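Hilo sobre normas de mesa con dos brazos, que me lo habéis pedido unos cuantos y siempre contesto a medias. Va largo, aviso.

Lo primero: en nuestro grupo las reglas caben en una hoja. Antes teníamos un documento precioso de Plovau, con índice y todo, y no lo abría ni quien lo escribió. Mizanur Talukder lo recortó en una tarde de agosto y desde entonces se lee.

Regla 1. Un brazo se mueve y el otro espera, salvo que la tarea diga lo contrario por escrito. Si los dos van al mismo mueble, se decide antes quién entra arriba y quién abajo. Parece una tontería hasta que oyes el primer choque de muñecas (suena carísimo).

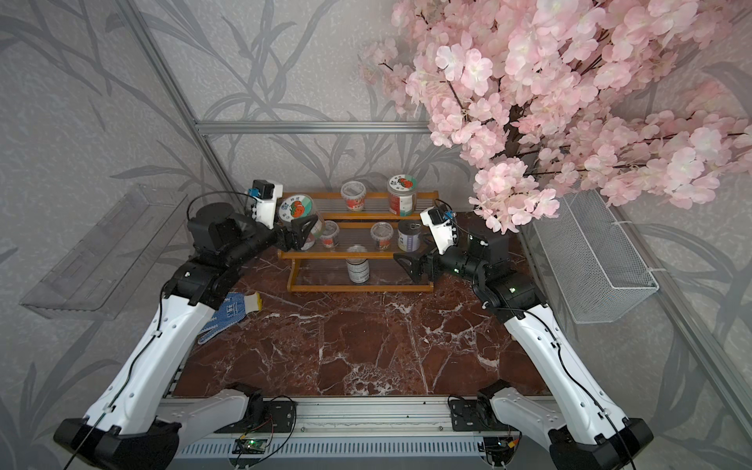
La zona compartida es donde más discutimos, y mira que es pequeña. Nosotros la definimos por el objeto y no por una raya en la mesa: mientras una pinza tenga algo agarrado cerca del estante, la otra se queda en su nivel. Con el brazo izquierdo sujetando el bote tumbado junto a la balda de arriba, el derecho apunta a la de abajo con los dedos abiertos, y de ahí no sube. Quien teleopera el derecho lo dice en voz alta, "abajo", y el otro contesta. Sí, en voz alta. Sí, te sientes ridículo la primera semana.

Regla 2. Velocidad limitada cuando hay alguien a menos de un brazo de distancia. En la hoja pone 100 mm/s y punto. Sin nadie cerca dejamos subir a 500. Hubo quien pidió 600 y le dijimos que no, que para colocar botes nos sobra :)

Regla 3. Los cables se miran al empezar y al terminar. No "se echa un ojo": se mueve cada articulación a mano, despacito, y se comprueba que nada tira. Esto lo copiamos de Kocabaş, que lo tenían como paso obligatorio, y es de lo mejor que hemos copiado.

Regla 4, la polémica: nada en la mesa que no esté en la lista de la tarea. Nada. Ni el móvil, ni el café, ni "lo quito ahora". Si aparece algo fuera de lista se para el episodio, se anota y se decide si vale.
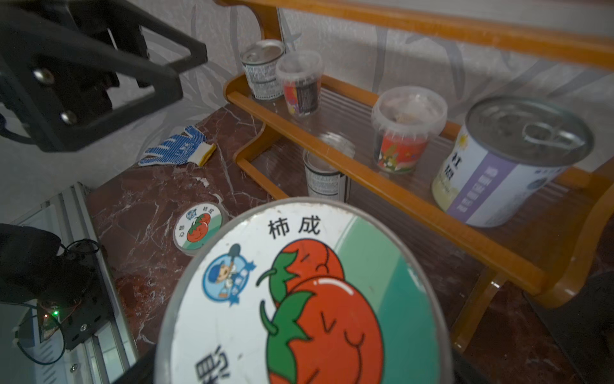
Sumaiya Cassim insiste en que la lista lleve también lo que no se va a tocar, y al final le he dado la razón. Antes apuntábamos solo los envases y dábamos por hecho el resto. Ahora el guante de puntitos azules va en su línea, con su sitio, igual que la tapa grande de los tomates y la pequeña con el mismo dibujo, que van en líneas separadas para que no acaben las dos como "tapa tomate". Cuesta dos minutos más y luego, cuando revisas, lo agradeces muchísimo.

Me preguntaban por el formato: una tabla, tres columnas (objeto, sitio, se toca o no se toca). Ya está. En Stasdale usan códigos para todo y les funciona, pero yo a la tercera sigla me pierdo.

Regla 5. Cualquiera puede parar. Cualquiera, también quien lleva media hora en el grupo. Y a quien para no se le pregunta por qué hasta que los brazos están quietos.

Del registro: llevamos 147 episodios apuntados con la hoja nueva. Los parados se guardan igual, con su motivo. Nada de borrarlos para que quede bonito, que eso ya lo hicimos una vez y luego no había forma de saber qué fallaba.

Lo que aún no tengo claro es qué hacer con el cambio de operador a mitad de tarea. En Haddale obligan a volver a la posición inicial y a mí me parece un rollo, aunque entiendo la idea. Si alguien tiene una norma que le funcione, que me la pase, porfa, que la hoja todavía tiene hueco por detrás.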